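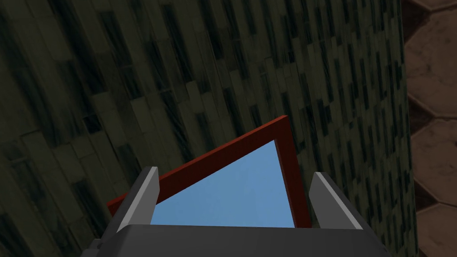 Tilted blue panel, green marble. Thread on motorbike chains follows.

Frøydis Skjelbred
Apr 15, 2022
I have now owned my bike for one full winter in Flurnitbridge and I want to write down what I learned about the chain. English is my third language, so please be patient with the technical words.

When I bought the bike it had 1,820 miles on it. The seller told me the chain was "fine". I did not ask what he meant by fine. That was my first mistake.

Before this I rode in Cabanatuan, where a friend looked after the bikes for all of us. There we had dust and heavy rain, but no salt on the road. In my new town the salt lorry comes out in December and the chain feels it the same week.

The first sign was a noise. At low speed, in second gear, I heard a dry clicking from the left side. I thought it was the stand. I tightened the bolt of the stand very carefully and the clicking stayed exactly the same.
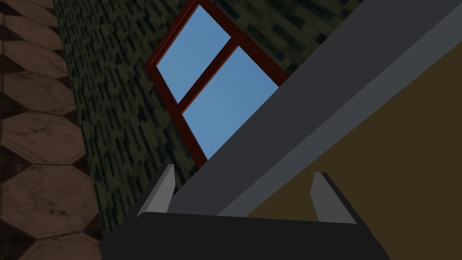 Mariama Bonsu asks whether the noise came once for every turn of the wheel or all the time, as she had a clicking which was only a small stone in the rear sprocket.

Good question, Mariama. It was all the time, only louder when I closed the throttle. I looked for a stone also. There was none, but I found a lot of old grease, and under the grease some orange colour which I did not like.

So I put the bike on the paddock stand, engine off, in neutral, and turned the wheel slowly by hand. Please never clean a chain with the engine running. My uncle has a short finger from this.

Turning by hand, I felt that the chain was tight in one place and loose in another. In my manual the free movement should be 3 centimetres at the middle of the lower run. Mine had that in one position and much more in the next. The word in English is "tight spot", I think.

I cleaned it with paraffin and a soft brush. I have read that a wire brush can damage the rubber rings between the links, so the wire brush went back in the drawer. Then I wiped it with an old towel and left it for an hour while I made soup.

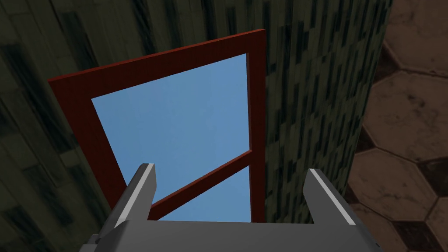 Red bars with light blue between them.

For the oil I used a spray called Pronach. It goes on thin and becomes sticky later. I spray on the inside of the lower run and turn the wheel backwards. The first time I used far too much and next morning I had a line of black drops up the back of my jacket.

The cleaning helped with the noise for some weeks, but a tight spot does not go away with oil. I adjusted the chain three times, and every time I measured from the tightest place, as the book says.

At 3,035 miles the man at Wurkbridge pulled the chain away from the back of the sprocket and I could see half a tooth. He did not need to say anything. I ordered a new chain and both sprockets together, because he would not fit a new chain on old teeth.

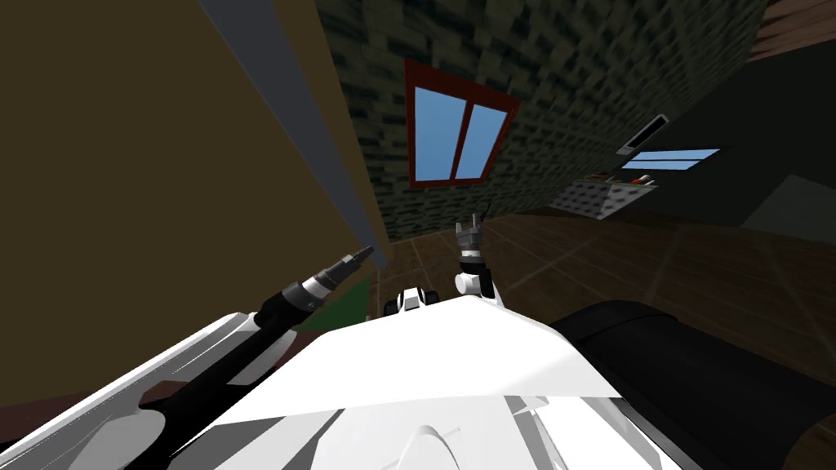

The work took him one morning and the bill was less than I feared. He also showed me that the marks on the swingarm were not equal on both sides, so my wheel had been a little crooked all winter. I had trusted only the right-hand mark.

My habit now: a wipe and a little oil after every wet ride, when the chain is still warm. A proper clean every 4 weeks while there is salt, and less often in summer.

If somebody knows a jacket cleaner that removes chain oil, please write it under this post. I have tried washing-up liquid two times already.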